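Kerkus hand-teaching kit, reviewed after a month of table tasks

I bought the Kerkus kit in May to record tabletop demonstrations for our arm. It comes as two handheld grippers, a chest strap with a camera mount, and a license for the Menska recording software. You do the task yourself with the grippers in your hands, and the recordings are used to train the robot.

Setup took me 75 minutes, most of it spent on calibration. The printed guide skips a step where both grippers have to be fully open before you press start. Muthu Menon at the dealer sorted that out by email the same afternoon.

The task I used for testing was clearing a table into a tray. I picked things that need different grips: paper cups, paper plates, a pair of bowls, a computer mouse, a drink bottle, a long water gun. 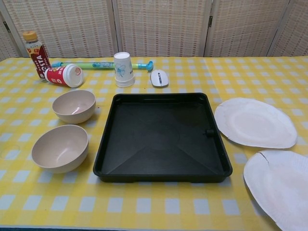 Bowls and the bottle were easy from the first session. Paper plates were the hard part. The finger pads are thick, and getting one under a rim takes practice. I threw out 13 of my first 100 recordings, nearly all of them for dropped plates. Hefin Jenkins tried it with the thinner Fourie pads and did better, but they cost extra and wear out faster.

I also drove the arm through the same task by remote control, using a Vandier leader arm we already had. It was slower, and I got tired of it sooner. The one thing I preferred was that every motion was one our arm could really do. With the hand grippers it is easy to reach somewhere the robot can't.

The software is fine. Trimming clips is quick, but there is no way to rename a batch, and I would like that fixed before I get to 1000 recordings.

The strap rubs at the neck after an hour. Wear a collar.

I would buy the kit again for this kind of work. Get the thin pads with it if you plan to handle paper or anything flat.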